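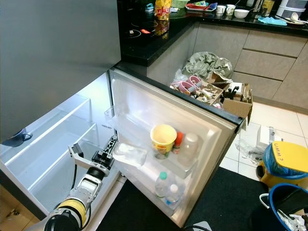
How far should people stand from a kitchen arm when it's working at the fridge?

Outside its full reach plus one big step, and that includes the swing of the door. On the Rollow the full reach is 662 mm with the fingers shut, so we work to well over a metre and don't argue about it. If you need something from the fridge, pause the arm first. Then get your milk.

Right, the rest of the house rules. Typed up quickly because people keep asking for them. Most of it goes for any make of arm, some of it is Rollow only and I've said where.

BEFORE IT STARTS

Floor first. Anything you can trip on while watching the arm rather than your feet gets moved. Mats flat, corners down. Broom handles and mops well out of the door swing, they slide.

Open the door by hand and see where it ends up. Fully open, not half. Whatever it would hit, shift.

Check the cable along its whole length, both sides of every joint. It should have slack with the arm stretched out and not catch on a shelf with the arm folded. Do both. People only do the first one.

Stop button within reach of whoever is minding it. Not on the far side of the arm. Not behind the kettle. Press it once before the first run, see that it stops, release, carry on.

Wipe the fingers with a damp cloth and a drop of washing-up liquid, then dry. Grease on a ribbed finger and you'll be mopping up juice.

Hob off. Even if the arm is only doing the fridge. Same goes for a pan that's "just keeping warm".

WHAT IT MAY AND MAY NOT PICK UP

Fine: plastic bottles with the cap screwed down, empty cups, tubs with a proper clip lid, fruit with a skin on.

Not fine: glass, anything open, eggs, raw meat in a tray, knives (obviously), medicines. Medicines come out of the fridge altogether before a session, no exceptions. Raw meat on the bottom shelf covered, same as it would be in any kitchen, and the arm doesn't go down there.

Bottles standing up should have a bit of a gap between them. Two fingers wide is what I use, mine not the robot's. Crammed door shelves are where most of our knocks happen. Take half of it out.

Paper cups crush. Start with the lowest grip setting and go up a notch at a time. Writing the number on a bit of tape inside the cupboard door saves doing it all again next month.

Things lying on their side: stand them up by hand to begin with, leave sideways pick-ups til the upright ones are boringly reliable.

THE DOOR

The door should never stay open just so the arm can have a think. Two minutes is our limit, then it's shut by hand and the run is started over. Fridge thermometer on the middle shelf, the cheap dial sort is fine. If it reads over 5 degrees when you come back to it, call it a day and let the fridge catch up.

Never let the arm lean on a door shelf to steady itself. Those clip-in shelves are not made for it. We have cracked one. A replacement took until August to turn up.

Nobody holds the door for the arm. I know it's tempting. Use a wedge, or a loop of soft strap round the handle.

Don't hang teatowels off the fridge handle either. 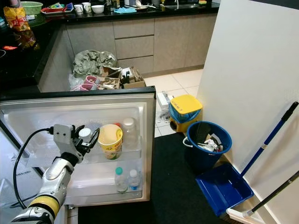 Leif Engström wrote in to say that two minutes is too generous for a small fridge, and that he shuts his after one: "Mine warms up in no time, and the arm can perfectly well wait with the door closed. I'd also put speed in the rules. Half speed whenever the door is open, full speed never, as far as I'm concerned."

Fair point about speed, I'd left it off. Added below. On the minute, try it with your own thermometer and go by that. A big larder fridge copes better than a little one.

SPEED

Half speed or less with the door open. Quarter speed for anything new, whether that's a new cup, a new shelf or a new person minding it. On the Rollow it's the second menu, under Motion, and it goes back to the default after a power cut. Check it every time you switch on.

WHO MINDS IT

One person, named on the sheet, eyes on the arm. Not also cooking. Not also on the phone. If they want a cup of tea the arm gets paused.

Under-12s out of the room. Dogs and cats as well, and shut the door properly, ours can do handles.

Long hair tied back, no lanyards, no dangly sleeves.

AFTERWARDS

Arm folded, power off at the wall, fingers wiped again. Fridge shut, and give it a tug to be sure the seal has taken. Shelves wiped if anything leaked. Bins emptied if there's food in them.

Write down what was dropped and what was squashed. One line will do. We use an Orkier notebook on a string but the back of an envelope is better than nothing. Ours has around 2,000 pick-ups in it now and it's the first place I look when something starts slipping.

Finger pads: swap them when the ribs look shiny. The last set got to 2,466 pick-ups and I should of changed them sooner, the final week was all dropped bottles.

ODDS AND ENDS

Condensation on a cold bottle makes it slippery. Wipe it by hand (arm paused!) before a run.

Labels peeling off? Take them off completely. They stick to the pads.

Keep the maker's booklet in the kitchen drawer, not in the box in the loft. If it says something stricter than this page, do what the booklet says.

The Grellura pads do fit the Rollow but you need the short screws. Long ones foul the housing.

Still to write up: dishwasher rules, and what to do about top shelves. Send me yours if you've got any.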